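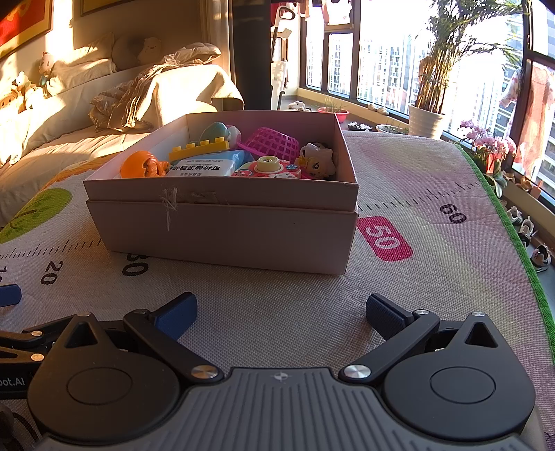
A demonstration is one complete attempt at one task, recorded from the first movement of the tool to the moment it is set down or withdrawn. For this course the unit of work is always the demonstration, and the file formats, quality checks and marks all refer to it. The task in the first half of the unit is retrieval from clutter: the operator takes a named object out of an open container and places it on the surface beside it. A box of mixed toys is a good container for the purpose. In the pink one, the yellow building brick lies against a nappy packet and an orange toy, with a toy camera and a figurine towards the front, so the two fingers must be brought in at an angle that suits the neighbours as well as the target. A box holding one brick teaches the model very little about that.

4.1 What is recorded

Each demonstration on the Nilon store holds three streams: the wrist view, the pose of the tool, and the opening between the fingers. The policy trained in Section 6 sees the wrist view and the finger opening as inputs. Pose is used to compute the action at each step, as the change in position and orientation from one step to the next, expressed in the tool's own coordinates. Absolute position in the room is not given to the policy. Students who took the earlier version of this unit with Lionel Haslam will remember a fixed base frame; it has been dropped.

Two consequences follow. First, the box may be put anywhere the operator can reach without stepping. Second, if the tracker loses the pose, the demonstration is lost, even where the video is perfect. Tracking depends on fixed detail in the view. Printed mats, furniture and window frames all help. Blank walls and large sheets of plain cloth do not, and neither does a person walking through the background.

4.2 Collection procedure

Each pair collects 100 demonstrations across at least 2 homes. Work in blocks. One member operates, the other resets the objects and keeps the log. Swap after each block.

Before a block:
Wipe the lens.
Run the finger calibration (fully open, fully closed, fully open).
Make one slow mapping pass over the work area, including whatever stands behind it.
Enter the home code, the operator's initials and the target object in the log.

For each demonstration:
Start with the fingers open and the container in view.
Hold still for one second.
Approach, grasp, lift clear of the container wall, place, open, withdraw.
Hold still again and stop the recording.

The lift must clear the wall completely. In last year's set a number of operators dragged the object over the rim, and the trained policy reproduced this with some force. Kieran Dobson's plots of tool height against time are in the Ukar folder and are worth a look before you begin.

Move at an even, moderate speed. Fast motion blurs the wrist view and makes the finger opening lag behind the image. Very slow motion produces long runs of steps in which almost nothing changes, and a policy trained on these tends to stall above the container.

4.3 Variation

The purpose of variation is to cover the states the policy will meet when it runs. It should be planned and logged. For the retrieval task, vary in this order:

(a) Arrangement of the contents. Reset between every demonstration by tipping or stirring. Do not place the target by hand on top of the pile; half-buried targets are wanted.
(b) Position and heading of the container.
(c) Target object. Include hard plastic, soft packets and things with handles or open grids.
(d) Light. Record some blocks near a window in daylight and some under lamps after dark.
(e) Home.

Homes come last in the list because they cost the most time, and they matter most for the final test. A policy trained in a single room usually does well there and poorly next door. Leave the room as you find it. Beds, plants, laundry and shoes in the background are part of the data, and tidying them away narrows the set. Anything carrying a name, an address or a face should be moved out of view before the mapping pass, and the householder must have signed the Dunmore consent sheet.

4.4 Failed and corrected attempts

Keep the following apart in the log.

Clean: one approach, one grasp, one placement.
Corrected: the first grasp slips or misses, the operator backs off and succeeds.
Failed: the object is dropped outside the placing area, the container tips over, or the operator gives up.

Clean and corrected demonstrations are both used in training. Corrected ones are the only source of recovery behaviour in the set, and should not be deleted on grounds of neatness. They should not be staged either – a deliberate miss looks quite different from a real one in the finger trace. Failed demonstrations are uploaded to a separate folder and used in the exercise on success detection.

4.5 Worked figures

The set below was collected by Evie Gosling and Liam Mac Suibhne using the procedure above.

Recorded: 100
Rejected for lost tracking: 28
Failed attempts: 2
Usable for training: 70

Almost all of the lost tracking came from one block, in which the tool was held so low inside the container that the fingers and the walls filled the view. The remedy is to approach from higher and to keep some of the mat or floor visible until the last part of the descent. Note that the rejected demonstrations had all been marked clean in the log. The operator cannot see a tracking loss while recording, so run the check script after each block and before leaving the home.

4.6 Exercise for the December session

Using the Pusell training set, train two policies on equal numbers of demonstrations: one with all of them drawn from a single home, one with the homes mixed. Report the success rate of each on the held-out home, together with the number of trials. State which object was the target in each trial and whether it was partly covered at the start. Plots of training loss are not required and will not be marked.

Questions on the log format go to Duarte Matos. Calibration targets and spare finger pads are kept in the lab drawer under the charging shelf; sign for them on the sheet inside.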